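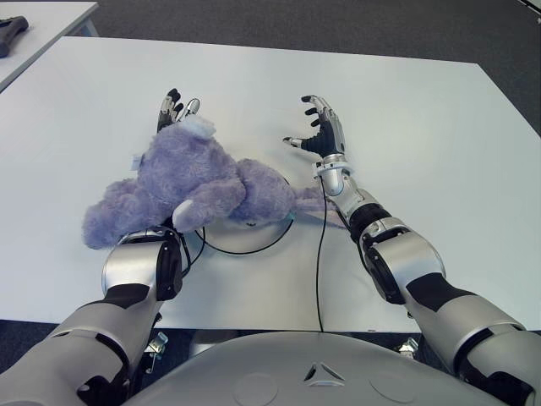 Figure 4. Long-pile plush toy in periwinkle-lilac, with a small light fabric tag.

Vibeke Stougaard wrote in reply to our first survey that children name a toy by its feel long before they name its color, and the 621 diaries we collected bear her out wonderfully. Words for touch ("fluffy," "scratchy," "the soft one") turned up 2,339 times, far more often than we had dared to hope. Color words came in a distant second, and words for size hardly appeared at all.

4.2 Texture words and bedtime names

The richest entries came from families who wrote at bedtime. Parents in the Kurken group noted down whole naming stories, and we were delighted by how long some of these names lasted - one child used Pedska for a rabbit, then for its replacement, then for any blanket with a similar pile. Brynjólfsdóttir's coding scheme, which we adopted with small changes, treats such cases as extended names. We found almost 200 of them.

Long-pile toys (Figure 4) drew more extended names than short-pile ones in all 13 age bands. The gap was widest among the youngest children and narrowed slowly after that. We did not ask parents to record how old each toy was, so wear may play a part here, and the October diaries should let us test this.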